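Journal home Current issue Archive About
Search this journal Enter keywords Go

4.2 Does the hot hand survive adjustment?

Koech and Waweru reported that hitters in the Marnach league who got 2 hits in one game were more likely to hit safely in the next. We doubt it. Their sample of 331 player-games mixes home and away parks, and the fences at Wandside are short enough to flatter almost anyone. When we drop those games, 224 remain, and the gap between "hot" and ordinary hitters shrinks to a size that chance could easily produce.

Odera's reply – that streaks need at least 20 games to show themselves – moves the goalposts. No such cutoff appears in the first paper, and we could find no reason for it in the second. August call-ups are a further problem. Weaker pitchers arrive, averages rise across the league, and a rising average looks like a streak to anyone who wants one. Whether managers should bat a man higher after a good night is a question these data cannot settle.

Related articles
Mwakalinga: Park size and the cheap home run
Gittins: Bullpen use in short series
Odera: Streaks revisited

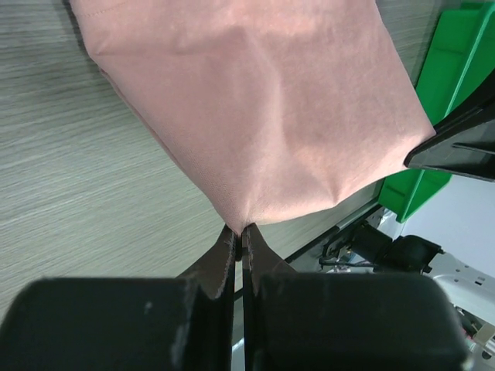
Figure 3. Pink cloth between black grippers.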